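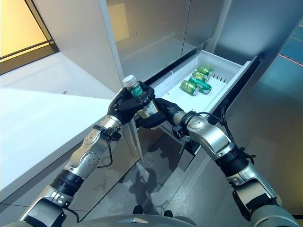
Keeping drinks in a fridge drawer

A pull-out drawer is a good place for drinks if you have one to spare. Cans and bottles in the door get knocked every time it opens, and on a shelf they end up behind the leftovers. In a drawer you look down on everything at once.

Check what the drawer is for first. On many fridges with a drawer in the middle, the temperature can be set separately from the rest. If it was last used for meat or fish, it may be set too low for fizzy drinks. Somewhere between 3 and 5 degrees suits most of them. If the drawer has a freezer setting, make sure it is off before any cans go in. A burst can of lemonade gets into the runners and takes an afternoon to clean out.

Loading

Put cans at the far end and bottles at the front. Cans are short and easy to lift out from the back, while a bottle usually has to be tilted to clear the edge.

Cans can stand or lie flat. Lying down they roll, so either fill the width of the drawer or put a folded tea towel beside them. Standing cans need enough height to let the drawer shut without scraping. Try one before you load the lot.

Bottles with a screw cap can be laid on their side if they haven't been opened. Once opened, keep them upright, even if that means moving them to the door. A cap that feels tight can still weep overnight. Juice and cordial are the worst for this and leave a sticky ring that picks up crumbs.

Lower bottles in with two hands, one at the neck and one underneath. Dropping them the last few inches is what cracks the tray. Replacement trays are dear, and for older models you may not find one at all. Our own fridge before this one dated from 2002 and we ran it for years with tape across the bottom of the salad drawer.

Leave the vents clear. If there are slots in the inside wall of the drawer, the cold air may well come through there, and anything pushed hard against them will stop it moving. A gap of two fingers is plenty.

Don't overfill. A drawer packed with full bottles is heavy – 8 litres of drink weighs 8 kilos before you count the bottles – and the runners wear on one side if all the weight sits there. Spread it out.

Cleaning

Once a month, take everything out and wipe the tray with warm water and a little washing-up liquid. Dry it properly. For sticky patches, lay a wet cloth over the spot for ten minutes, then wipe. Avoid scouring pads on white plastic, as the scratches go grey and stay that way.

Steel fronts show finger marks most around the handles. Use a damp microfibre cloth, follow the grain, then go over it with a dry one.

From readers

Halina Czerwiński wipes the tops of cans before they go in the drawer, so they are ready to drink from.

Ksawery Jasińska lines his drawer with a rubber mat cut to size. It stops the rolling and goes in the sink when it needs a wash. Cut it a little short at the back so it doesn't ride up over the vents.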